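22 May 2021, fridge unloading, Stavine arm

Protective stop on run 9. Unnur Vídalín was at the desk, I was next to the arm. No damage to the arm that I can find.

What happened: the arm was on its way in to the compartment and the wrist cable caught on the edge of the fridge door. The controller kept pushing until the force limit tripped. By then the door had swung in some 13 degrees and the cable was pulled tight at the connector. I hit the e-stop as well, then we backed the arm out by hand in freedrive.

Checked afterward:

- connector collar had backed off by a quarter turn, retightened
- cable jacket scuffed, no copper showing
- door hinge moves freely
- force log saved under Ragnarsson/run9

Cause, as far as we can tell: the planner has the door as a flat plate and doesn't know about the cable loop at all. With the wrist low and coming in from the right, the loop sticks up well past the collision model. Unnur Brynjólfsdóttir raised this in January, when it was the cupboard door, and we only fixed it for the cupboard.

Second thing. The force limit was still at the value from the drawer tests. Should have been lowered before we started. My mistake. 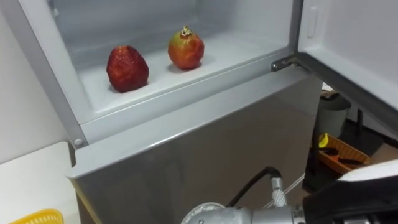
Went back to two pomegranates for the retest, one forward on the left and one farther back. Half speed, hand on the e-stop. 2 runs, no contact with the door, but I don't trust it yet.

To do: add the cable loop to the collision model, put the force limit in the start checklist, order a spare cable from Hulville. No full-speed runs until the first two are done.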